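Review: Tulteo Hand-Held Gripper (Pair)

Reviewed by Farzad Daneshvar, Equipment Assessment Office, Trostgate
Monday, March 7, 2022

The Tulteo is a hand-held gripper with its own camera, intended for groups that record manual tasks and later use the recordings to train a robot arm. The office was asked to assess it as a possible replacement for the Zurnine units held in the equipment store since September. The assessment covered handling, grip on common household objects, camera view and the quality of the documentation. Performance on a robot arm was outside its terms.

Supply and preparation

The grippers were supplied as a pair in a single padded case, with chargers and a printed guide. The guide is clear on assembly and thin on calibration. The calibration page refers the reader to a web address that was not working when the assessment began, and the supplier sent the missing pages by email two days later. Purchasers are advised to ask for them when ordering.

Preparation of each unit is simple. The marker cube is mounted on top of the body and should be checked before every session. On the Zurnine the equivalent part is glued, and cannot be replaced by the user.

Handling

Staff of differing hand sizes used the Tulteo during the assessment. Those with larger hands found it comfortable. Those with smaller hands reported tiredness in the wrist towards the end of a long session, and one asked to return to the Zurnine, whose body is narrower. The moulded shell has no sharp edges and cleans easily with a damp cloth.

Grip

Objects were chosen from the office's standard list, which includes cups, cutlery, cloths, stationery and scissors. Scissors are regarded as a demanding item on account of their uneven shape: the handles are broad and the blades offer little to hold.
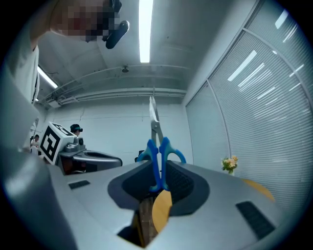 Scissors held blades upward in the Tulteo, with the second gripper to the left.

The soft lining of the cradle suited plastic handles well. Results with thin, flat items were weaker. A single sheet of card could be lifted from a table only after several attempts, and coins could not be lifted reliably at all. The Zurnine, with its harder and narrower tips, was the better tool for both. For cups and folded cloths the Tulteo was preferred by all who tried it.

Camera view

The view is very wide and takes in the held object together with a good part of the room. This is helpful where the software must work out the position of the gripper from its surroundings. It also means that bright ceiling lights will often be in view, and polished metal can look pale as a result. The exposure setting may be lowered in the software, although the change is lost when the unit is switched off. The supplier should correct this.

Recordings were transferred to the Trình software without difficulty. The file names given by the gripper do not show which hand was in use, and staff had to enter this separately.

Cost

The pair was quoted at £3,000, including the case and chargers. Spare linings are sold separately.

Rating: 4 out of 5

The office recommends the Tulteo for general household tasks. Groups working mainly with card, coins or other thin items should keep their Zurnine units in service.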